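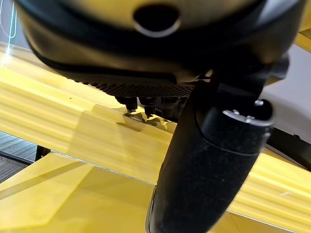 ## Week 5: Picking a color for a work surface

Welcome back, everybody, and thank you for the lively talk on Friday (I'm still thinking about Kwesi Dankwa's point that a bench should be easy on tired eyes). Today we stay with color, and I'd like us to go slowly, so bring your swatches and a pencil.

Strong yellow is a wonderful helper when the things you handle are dark. Small black parts stand out against it, and you spend less of the afternoon hunting for them. The trouble starts when the item itself is yellow, and then you're looking for folds and shadows instead of color.
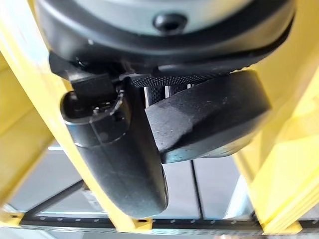 Edges deserve just as much of our time as flat surfaces. A bright border tells your eye where a space stops, even when you're busy with something else. Look at the wide yellow bar on the left, with its beveled inner side, and notice how easily you can find it next to all that black.

**For next time:** read the Korletey handout, pages 5 to 8, and sketch one border for your own bench at home.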